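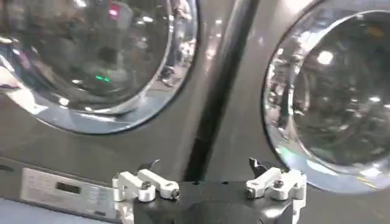
Free Wash Nights Come to Tanoli Street Laundry Room

The laundry room at the Tanoli Street Community Center is open to everyone in the neighborhood again, and this time there is no charge to use it two evenings a month. The first free wash night, held in August, brought in 27 households, and the line was out the door before the coffee was ready!

The program is called Skurard, after the creek that runs behind the center, and it was started by Zubaida Chaudhry, who grew up three blocks away. She spent last winter asking families at the food pantry what else would help them, and laundry kept coming up. A trip to the nearest laundromat means two buses each way, with bags, and often with kids along too.

"People would tell me they were washing school clothes in the bathtub," Chaudhry said. "I thought, we have a room, we have a water line, let's get going."

Getting going took a little longer than she hoped. The old plumbing in the back hall had to be replaced, and the dryer vent needed a new route to the outside wall. A spring bake sale and a very loud talent show raised $2,000 toward the work, and Zirnus Hardware gave the pipe and fittings at cost. The center paid the rest out of its building fund.

Each household can do two loads per visit. Detergent is provided, including a scent-free kind for anyone with allergies, and there is a folding table along with a shelf of free hangers. Sign-up sheets go out at the front desk a week ahead - put down your name and a start time, and please show up a few minutes early so the next family isn't kept waiting.

What makes the evenings so much fun is everything going on next door. While the loads run, the Nultar Branch Library sets up a story corner in the activity room, and at the August event 17 kids went home with a new library card. Sohail Shaikh, the branch's children's librarian, read from a book about a bear who loses his mittens, and then had to read it again, and then a third time by popular demand.

"I've never had a crowd like that on a summer evening," Shaikh said. "The parents were laughing as hard as the kids."

He plans to bring a bigger box of picture books next time, with more in Spanish and Urdu, and a craft table for older children.

Two more free wash nights are set for September 2023, with room for 30 households at each one. Both run from 5 p.m. to 9 p.m., and the last loads go in at 7:45. Sign-up is in person at the front desk, and neighbors who can't make it to the center during the day may ask a friend to sign up for them.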